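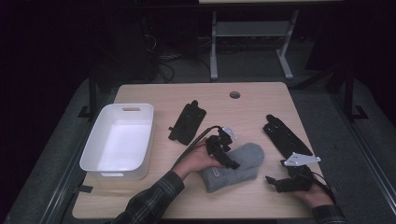

How many guests can the Dirach Hall seat for a dinner?
The posted limit is 102 with tables, 107 with chairs only. Staff and caterers count toward both numbers.

Hall walk-through before rental
Date: 2010-08-12
Checked by: Anisa Yusof

Exit doors open from inside: OK. The north door sticks at the bottom. Needs planing before January.
Exit signs lit: OK
Fire extinguishers tagged: OK in hall. Kitchen tag is hard to read, asked Nolte for a new one.
Occupancy sign posted: OK
Aisles clear to both exits: OK with the standard layout. Do not add a row by the stage.
Folding chairs: 20 pulled for loose rivets. Stacked in the Hivness Room, not for use.
Kitchen hood filter: NOT OK. Greasy. Clean before Saturday's reception.
Restroom grab bars: OK
Ramp handrail: OK, one screw tightened
Parking lot lights: one out near the gate, work order 458
Candles: renter told glass holders only

Recheck hood filter and gate light Friday.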